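Tableware notes: place settings, packing and the March boxes

The new settings from Wuvari are in, and the first of them go out to members in March. Each setting is a bowl, a plate and a cloth napkin. We have 200 sets put aside for members who signed up before the end of last year, and the rest go on general sale once those have shipped. If you signed up and have moved since, please send your new address to Flor Llanos at the Mamani shop before the end of the month. 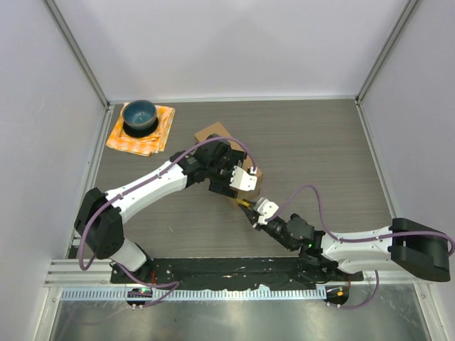 The bowl is the piece most people have asked about. Wuvari makes it in one size only, deep enough for soup or a large helping of rice. We tried several napkins with it, including a plain gray one and a dark green one. The orange and white check won, and it does a lot for the teal-blue inside of the bowl, with the black plate showing as a dark edge between the two. The bowl has a thin brownish rim, so the blue doesn't run straight into the black. If you already own the white Wuvari bowls from the last order, they stack with these but sit a little higher.

The plate is sold separately as well. It is flat enough to use for bread or cheese, and it can go in the dishwasher on the lower rack. The napkins should be washed by themselves the first time. Iron them while they are still damp if you want a sharp fold. Flor doesn't iron hers.

On the shipping side, we sent out 1,402 parcels last year and had some 700 boxes left over at the end of it. We will use those up before ordering more. They are the long brown ones from Werko, plain on the outside. A set goes in with the plate at the bottom, wrapped in two sheets of paper, then the napkin, then the bowl on its side at the end with paper packed inside and around it. Please don't reuse the paper for food, as it is not meant for that.

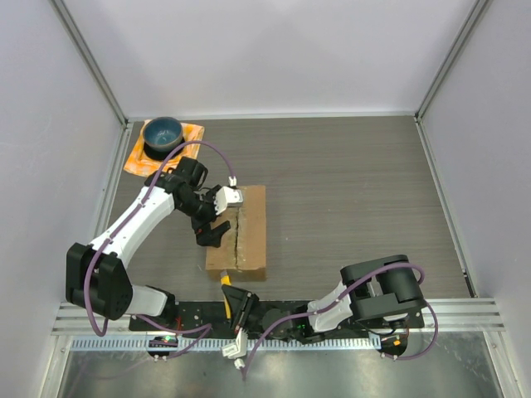
Page last changed: 2018-01-27

Several members wrote to ask how to open the boxes without damaging what is inside. The tape is clear and runs lengthwise along the top, over the seam between the two flaps, and folds down over the end. Slit it along the seam with the tip of a short blade and keep the cut shallow. A long kitchen knife goes in too far, and we had two napkins come back last fall with cuts in them. After the seam is open, cut the tape at each end and fold the flaps back. You can also start at the end, lift a corner of the tape and pull, though this takes some of the brown surface with it, and the box will look rough if you plan to use it again.

Keep the box until you have checked the bowl and the plate. Small chips along the rim are the usual problem, and they are easier to feel than to see. If anything is broken, write to the shop with your order number and keep the pieces until you hear back. Replacements for members are free. For general sale orders, we replace the broken piece and ask you to pay the postage on anything over one parcel.

Empty boxes in good condition can be brought back to the counter, flattened, with the tape left on. We can't take boxes from other shops.

The Flero table mats that were listed in the last newsletter are delayed. The maker is waiting for backing cloth and could not give us a date. Orders already placed will be held, and you can cancel at any time for a full refund. Members who ordered mats together with the new settings will get the settings first, with no extra charge for the second parcel.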